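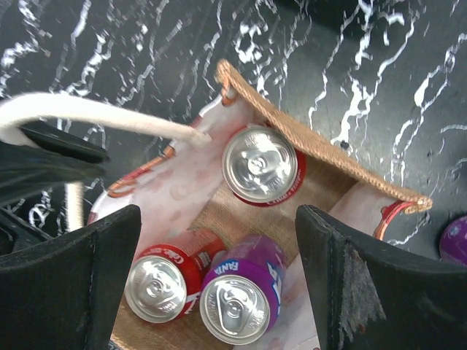
Flokia adds robot arms to order packing at Jolilham
15/12/2024
Flokia has put 2 robot arms to work at its Jolilham site, where drinks orders are packed into bags for local offices. Cans of Coca-Cola and Fanta are among the items the arms handle.

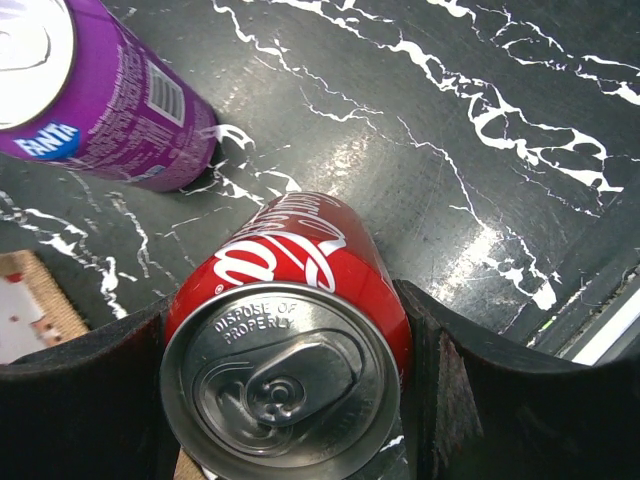 The 294 people on site keep their jobs and hours. Packers who used to lift cans all shift now check orders and deal with mixed or damaged items.
"My wrists are glad of it," said packer Wubit Tamiru.
Site manager Tsehay Negussie said training on the Altovo control software will run until April.
Contact: Flokia press desk, extension 3340.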